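Catálogo > Garras e pinças > Pinças de dedo > Undach Par de Dedos em Cunha 424

Undach 424 - par de dedos em cunha para braços de bancada

Se chegou a esta página, o mais certo é já ter um ou dois braços montados e andar a pensar nos dedos. Acontece muito: escolhe-se o braço com todo o cuidado, lêem-se as folhas técnicas até ao fim, e os dedos ficam para a última semana, como se fossem um acessório. Nós também começámos assim, e foi por causa disso que acabámos por montar uma bancada de ensaio própria e comparar, com calma, os quatro modelos de dedo que temos em catálogo. O 424 é o que mais vezes recomendamos, embora não para tudo, e a seguir explicamos porquê.

O 424 é um par de dedos pretos, em forma de cunha, que afunila até uma ponta estreita. A base é larga, para aguentar o esforço junto do actuador, e a ponta é fina o suficiente para entrar entre dois objectos encostados um ao outro. Vende-se ao par, com a placa de fixação, os parafusos e duas tiras de revestimento de reserva. Se trabalha com dois braços, precisa de dois pares (parece evidente, mas já recebemos algumas chamadas aflitas por causa disto!).

Características

Abertura máxima entre pontas: 88 mm
Peso do par, sem placa: 126 g
Força de aperto recomendada: até 20 N
Revestimento interior: silicone texturado, substituível
Fixação: placa Undach de quatro furos, ou adaptador Mikden (vendido à parte)
Referência: 424-P
Preço: 756 euros o par, IVA não incluído

Como ensaiámos

Tínhamos uma ideia bastante clara do que queríamos: nada de cubos de espuma nem de peças feitas à medida da pinça. Os nossos clientes usam os braços com louça, roupa, frascos, coisas de casa, e foi com isso que trabalhámos. Cada modelo de dedo passou pelas mesmas tarefas, com os mesmos braços e o mesmo controlador Selisia, e só mudámos os dedos. No total ficaram registadas 2580 tentativas de preensão, repartidas por igual entre os quatro modelos, e quem quiser a folha com os resultados completos pode pedi-la pelo formulário de contacto, que a enviamos com todo o gosto.

As canecas foram a parte mais divertida e também a mais ingrata. Uma caneca com asa pode ser agarrada pelo corpo, pela borda ou pela própria asa, e cada uma destas maneiras pede uma coisa diferente aos dedos. Pelo corpo, quase todos os modelos se portam bem. Pela borda, o dedo largo Trevaskis é mais estável, porque apoia em mais superfície. Pela asa, o 424 ganha com folga: a ponta entra no vão sem tocar no corpo da caneca e o braço não precisa de tanta precisão na aproximação. Num copo alto sem asa a diferença é menor, e aí a escolha depende mais do espaço que houver de cada lado.

Com os panos a história é outra. Um pano dobrado em cima de uma mesa lisa foge à frente da pinça se o dedo for grosso, e todos nós já perdemos uma tarde a ver um braço a empurrar um pano de um lado para o outro. A ponta fina do 424 mete-se por baixo da dobra com alguma facilidade, sobretudo nas malhas mais grossas. Em tecidos muito finos continua a ser preciso baixar a velocidade, e convém dizê-lo antes da compra.
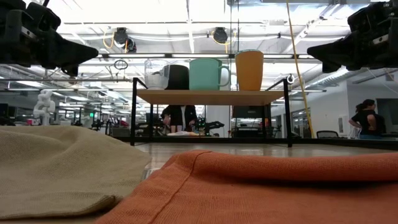
Um laboratório que usa o 424 desde agosto escreveu-nos que a maior surpresa tinha sido o desgaste das tiras de silicone, bem mais rápido nos panos do que na louça, e que passou a trocá-las sempre aos pares para não ficar com um dedo mais aderente do que o outro. Pedia também que as tiras se vendessem em embalagens maiores. Ouvimos o pedido, e há agora uma embalagem de vinte tiras, com a referência 424-T.

Câmaras e iluminação

Perguntam-nos muitas vezes se a cor dos dedos interfere com as câmaras. O preto mate reflecte pouco e separa-se bem de um tampo claro, o que ajuda a seguir a ponta. Com objectos pretos a coisa complica-se - uma caneca preta e um dedo preto confundem-se facilmente, e nesse caso sugerimos uma segunda câmara de lado, ou uma marca adesiva na base do dedo. Se o seu tampo for brilhante, vale a pena passar uns minutos a ajustar a luz antes de culpar o controlador. Nós não o fizemos logo e arrependemo-nos.

Quando escolher outro modelo

Para caixas, livros e objectos pesados de faces planas, prefira o dedo largo Trevaskis. Para garrafas cheias também, sobretudo se as levantar depressa. O 424 consegue fazê-lo, mas a ponta estreita deixa o objecto rodar um pouco, e ao fim de algumas horas isso nota-se nos resultados. Há clientes que ficam com os dois modelos e trocam conforme a tarefa, e com a placa de quatro furos a mudança demora poucos minutos.

Montagem

A placa aperta-se primeiro ao actuador, e só depois os dedos à placa. Aperte os parafusos em cruz, sem os levar ao fim à primeira volta, feche a pinça devagar e veja se as pontas se encontram. Se ficarem desencontradas, alivie os dois parafusos da frente e corrija à mão. Repita a calibração da abertura no controlador depois de cada troca, mesmo que lhe pareça que ficou tudo igual.

Prazos e apoio

Temos normalmente stock para envio em dois dias úteis. O adaptador Mikden é feito por encomenda e demora roughly duas semanas, por isso peça-o logo com os dedos se achar que vai precisar dele. E se ainda estiver indeciso, escreva-nos a contar que objectos vai usar e quanto espaço tem entre eles. Respondemos sempre, às vezes com mais texto do que estava à espera, e emprestamos um par de demonstração durante dez dias a quem quiser experimentar na sua própria bancada.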